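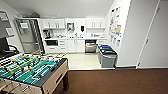

In February I attended the open day held by Bradik at its office, where the company presented its current work on mobile robots for indoor spaces. Registration opened at 9:00 in the morning, and visitors were taken through in groups of 5. My group was led by Josée Chisholm, who manages the trials program and who had clearly answered most of our questions many times before.

The demonstration took place in the staff break room. Ms. Chisholm explained that the company formerly tested in a purpose-built hall with marked floors and fixed lighting. The results were good, and they did not carry over well to customer sites. Testing now takes place in the rooms that employees use, where the robot must cross from brown carpet to pale tile and pass a foosball table with rods and handles that stick out past the cabinet. Those handles were described to us as the most useful obstacle in the building. They are thin and set above the floor, and an earlier version of the planning software, called Lekton, had treated the space beneath them as open.

The company has recorded 1,011 runs in this room. Of these, 400 were made with the present version of the software. I asked whether the failed runs were included in both figures and was told that they were.

We were then shown the recordings from the second camera, which is carried near the gripper. Dexter Bellamy, the engineer responsible for the arm, put these on a monitor and spoke for some time on the difficulty of working close to plain surfaces. A wide pale area offers the software very little to hold on to, and a shadow may be the only sign of how near the gripper has come.

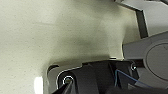
The gripper close to a cream-colored surface, as recorded by the wrist camera. The blue cable is at right.

Mr. Bellamy was asked why the cable was not enclosed. He replied that the team changes parts often at this stage and prefers to be able to reach the wiring. A covered version, named Tronen, is planned, and he declined to give a date for it.

The question period lasted longer than scheduled. One visitor wished to know the price, which was not disclosed. Another asked about noise, and Ms. Chisholm stated that staff had raised the same matter during the first weeks of testing and that the drive motors had been replaced as a result.

A printed summary of the trials was available at the exit. It runs to 160 pages, and I have read the sections on floor transitions and on contact with furniture. The tables are clear, although the terms used in the second section differ from those used in the first. I have written to Ms. Chisholm about this and will add her reply to this post when it arrives.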